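Taming the Reading Table (and the Cords Underneath It)

Posted 27 August 2018 in Small Rooms, Big Tidy

I love a reading table. Ours is the first thing I straighten when I get home and the first thing to go to pieces by bedtime, and over the years I've picked up a whole bagful of little tricks for keeping it nice. Magazines on top, cords on the floor - those are the two troublemakers, so let's take them both on in one afternoon!

Start with the magazines. Pull every single one out, including the ones behind the couch cushions, and pile them on the floor. I did this in May and ended up with 17 issues I had already read cover to cover. Into the recycling they went, minus a few pages of recipes. If you only want one article, tear it out and slip it into a clear sleeve. You will never miss the rest.

Now for the keepers. Thin magazines flop, and once they flop they curl, and once they curl they look tired even when they're brand new. A few fixes I swear by:

Lay curled issues face down under a heavy book overnight. Two nights for glossy covers.

Store them upright only if the holder is full. A half-empty holder bends everything in it, so fill the gap with a piece of stiff cardboard cut to the same height.

Keep them out of direct sun. Those gorgeous fall covers with the orange skies fade faster than you'd think.

Pick a magazine up by the middle of the spine, with your whole hand, and the corners will stay crisp for ages.

I use a Nokley file box, the plain one, turned so the open side faces out. It holds eight of my thicker issues and slides right to the back of the table. A cereal box cut on the diagonal does the same job and costs nothing (cover it with leftover wallpaper and people will ask where you bought it!).

On to the floor. If you have dark carpet, a white cord shows up like chalk on a blackboard, and it's the thing your eye goes to no matter how tidy the table is. 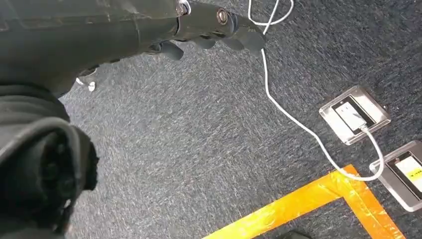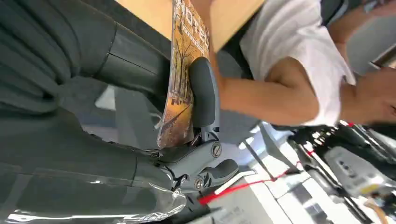 White cable on the dark carpet in the first photo, a magazine with a fall cover in the second.

My cord routine goes like this. Unplug everything and wipe each cord down with a barely damp cloth, then dry it well before it goes anywhere near an outlet. You'll be amazed at the gray fluff that comes off. Run the cord along the baseboard or down the back of a table leg, and hold it with hook-and-loop strips every foot or so. Don't tuck it under the rug or the carpet edge, tempting as that is. Cords need air, and a covered one gets stepped on until it wears through.

Got too much length? Make a loose figure eight and wrap a strip around the waist of it. Tight coils put kinks in the cord, and I ruined a perfectly good lamp that way before I learned. Broseo makes a soft fabric sleeve that swallows three or four cords together, and it comes in charcoal, so it all but disappears on a dark floor. Lovely thing.

While you're down there, vacuum! Go over the carpet slowly in one direction, then again crosswise. Low, flecked carpet hides crumbs like a champion, which is wonderful until you walk on it barefoot.

Last, the tabletop. Light wood shows rings and newsprint smudges, so I give mine a quick once-over with a soft cloth and a drop of dish soap in warm water, wiping with the grain. Dry it right away. A felt pad under the lamp saves you from scratches, and a shallow tray for pens and glasses keeps the small stuff from wandering.

Then put back only what you're reading this week - two magazines for me, three if it's raining.

Next time: the hall closet, and what to do with 600 clothes hangers (I exaggerate, but only a little).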